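Household sorting and kerbside recycling in Urio

4. What we did

Our group wanted to know why so much of the recycling collected in Urio ends up in landfill. The council's own leaflet puts the blame on food left in containers, but it gives no figures for individual streets. We chose two streets, Nulter Road and Fademia Crescent, and asked residents to keep a diary of what went into each bin for a fortnight. Both streets are on the same collection day and have the same size bins.

The diary was one page. People wrote down the item, which bin it went in and whether they had been unsure. We got 40 diaries back, more of them from Nulter Road. A few had only the first week filled in and we left those out of the totals but kept the comments.

Plastics caused the most doubt. Tubs, coloured trays and anything with a label still stuck on it came up again and again, and black plastic was the worst – the leaflet does not mention it at all.

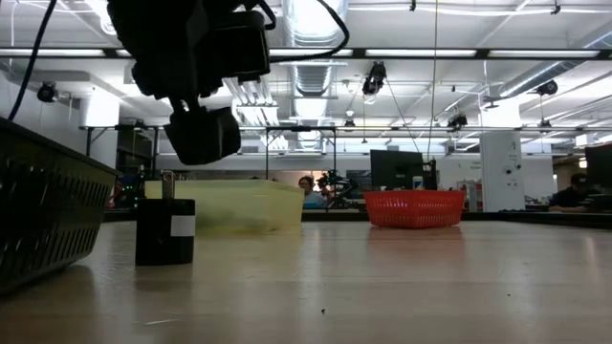
Nuria Ayele told us she had stopped reading the leaflet years ago and went by whatever her neighbours put out. Several diaries said much the same in the comments.

4.1 Problems with the method

People who agree to keep a diary probably care more about recycling than people who don't, so our results may look better than the real picture. We also had no way to check the entries. We had planned to weigh the bins as well, but the scales at the Destumus depot were not available to us until July, after the report was due.

Soft plastics are covered separately in section 5.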